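Yellow plastic basket gone sticky after cleaning, can it be saved?

Posted by Marik

I keep a few plastic baskets for fruit and odds and ends in the kitchen. Last week I gave one of them a going over with a spray degreaser and left it to stand while I did other jobs. It has been tacky ever since, mostly along the rim and round the handles, and dust sticks to it. I have rinsed it twice under the tap with no change. Is the plastic ruined or is it something left on the surface? 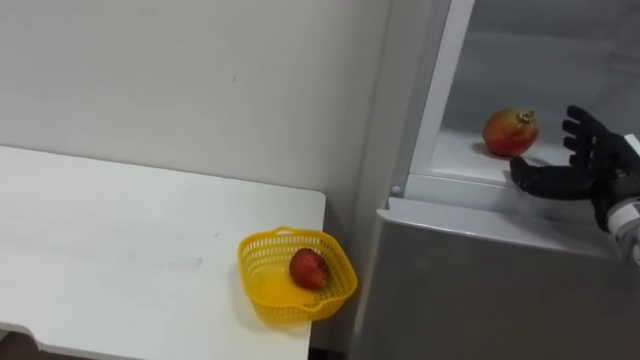
The degreaser was a concentrate and I may have mixed it too strong. The label is gone so I can't check. I would like to keep using the basket for food if it is safe.

Milagros Samonte
July 15, 2020

Most likely residue. Fill the sink with hand-hot water and a good squirt of washing-up liquid, leave the basket under for an hour, then go over it with an old toothbrush. The holes hold on to cleaner, so do those from both sides. Rinse and let it dry overnight before you judge it.

If it is still tacky, make a paste of bicarbonate of soda and water, rub it on with a damp cloth and rinse again. I had to do this 3 times on a dish rack. Don't use white spirit or nail varnish remover, as both can soften some plastics.

If none of that works then the surface has probably started to break down, and I would stop using it for food. It would still do for pegs.

Hashemi

had same thing with a washing up bowl, never came right. binned it in the end. new ones don't cost much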